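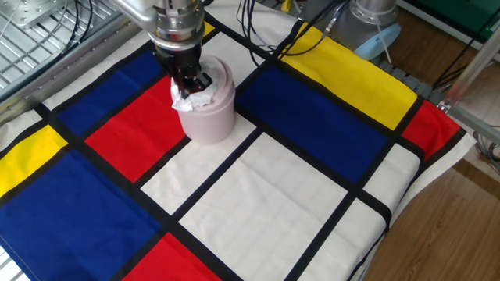 Call for Makers: Grenley Costume and Craft Weekend

Posted Jun 23, 2019

Applications are open for the costume competition, the skill-share tables and the makers' hall at this year's Grenley Costume and Craft Weekend. You can apply for one of these or for all three. Beginners are welcome in every section except the Master class of the competition.

Last year we had 1,691 visitors over two days, and the hall was full for most of Saturday. We have moved to the larger building at Rundemine for this edition, so there is more floor space, a proper changing area and a stage with steps on both sides.

Costume competition

There are 115 places. Entries are divided into three classes:

Novice: you have never won a prize for a costume at any event.
Journeyman: you have won one or two prizes, or you have been sewing or building for several years.
Master: you have won three or more prizes, or you take paid commissions.

At least 70 percent of what you wear must be your own work. Bought shoes, wigs, tights and contact lenses don't count against you. If you changed a bought item, tell the judges what you did to it. Pattern use is fine, both commercial and self-drafted. Please say which.

Pairs and groups count as one entry, up to six people. Each member must have made part of the group's costumes.

Pre-judging is in the side room and takes ten minutes per entry. Bring your build notes, in any form: a binder, a phone album or a few sheets of paper. The judges look at the inside of garments as well as the outside, so expect to be asked about seams, linings and closures. Foam, resin and thermoplastic work is judged on finish, fit and how well it holds up when you walk.

You do not have to do a stage act. If you want one, the limit is 90 seconds for a single entry and two and a half minutes for a group. Send your audio as an MP3 with your application.

Prize for best in show is the Eyvindsson Cup and 300 dollars in store credit with Skondska Fabrics. Each class also has a first and second prize.

Skill-share tables

We are looking for people who can teach one small technique at a table in 45 minutes, to six or eight people at a time. We would especially like to hear from anyone who can show:

Invisible zippers
Heat-sealing and priming EVA foam
Wig ventilating, or plain wig cutting
Obi tying and other wrapped or folded belts
Weathering with acrylics
Hand-sewn eyelets
Making gloves that fit

Table leaders get free entry for both days, lunch, and their material costs paid back up to an amount agreed beforehand. Keep the receipts. Power is available at half of the tables, so mention it if you need an iron, a heat gun or a sewing machine. No spray paint or solvent glue indoors.

Makers' hall

Tables are six feet long and come with two chairs. Bring your own cover for the table. You may sell finished pieces, props, patterns, prints and leftover fabric. You may not sell mass-produced goods. Half tables are available if you want to share with a stranger, and we will match you up.

Rules for everyone

Participants under 16 need an adult on site. Under 18s need a signed form.
Props must be peace-bonded at the front desk. No live blades, no working firearms, no airsoft guns.
Wings, tails and skirts wider than five feet have to come off in the makers' hall.
Glitter must be sealed.

How to apply

Fill in the form on the Apply page. For the competition we need your class, the character or design, one reference picture and at least one progress photo. Half-finished work is fine at this stage. For skill-share tables, send a short outline and a photo of a sample you made. For the makers' hall, tell us what you plan to sell.

We read applications in the order they come in and answer within two weeks. If your section is full you will go on the waiting list, and we will write again if a place opens. Anyone who was on the waiting list in April and still wants a place should fill in the new form, as the old list has been closed.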